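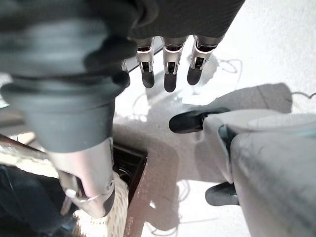

What do you do with one blue thing, one black thing and one white thing when that's all the laundry there is?
I pull the white one out and let it wait for company. The dark ones can go in together on cold, and I have never once been sorry.

Jul 13, 2023

I know, I know, plenty of you wash everything in one go and live happy lives. But I had a brand new navy towel back in April that turned my good pillowcases the color of dishwater, and I am still a little sore about it!

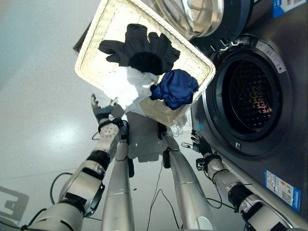

The other thing I'll go on about is the basket. I gave up on the big tall hamper and switched to a shallow woven one, the kind you could serve rolls in, and it changed my whole laundry day. You can see what's in there, you can carry it right up to the door, and you never end up digging for the last sock at the bottom.

Mine came from Salgado and I've had it nearly 2 years. The rim is still holding up - a little older every year, but aren't we all.
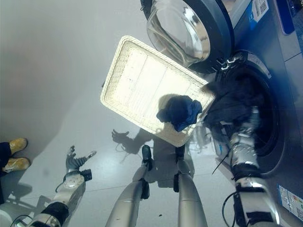 And please give the rubber gasket a wipe when you're done, and leave the door open for a while afterward. My front loader used to smell like a pond until I started doing that (well, that and using half as much soap as I thought I needed).

Tell me how you sort yours, I love reading these - even from the one-big-load people.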